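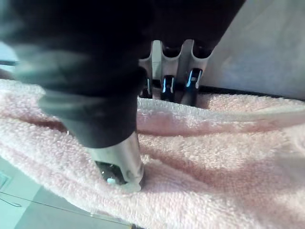 February, 14:20. Alby Whitcombe's note from Kaltden says the towel job is "solved". I'd call it a good afternoon. Target is 18 rooms a shift, against 3 now.
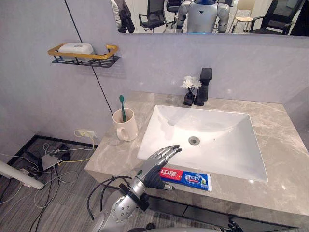
Housekeeping asked me again who does the counters once the arms are in. Vostow say the toothpaste and mug are covered – covered how? Their log gives 489 attempts and doesn't say what a pass is.
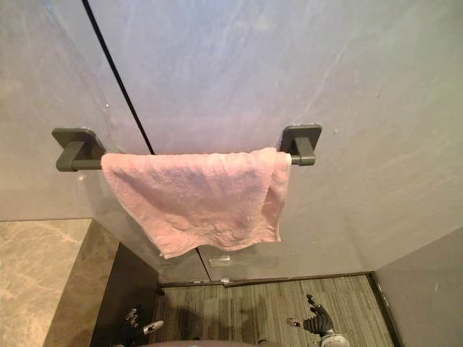 A towel on the bar still has to look right to a guest. At Karnach the cleaners ended up following the machine to straighten things, on the same pay and with less say over the order of rooms. I don't want that here. Ask Salminen whether rework time gets logged to the robot or to the person.

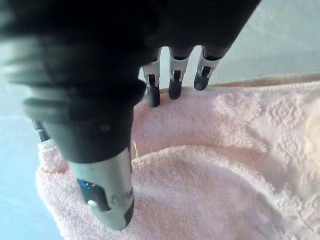
To do before the next run
Agree what counts as a pass, with housekeeping present.
100 towel grasps, same towel, no resets by hand.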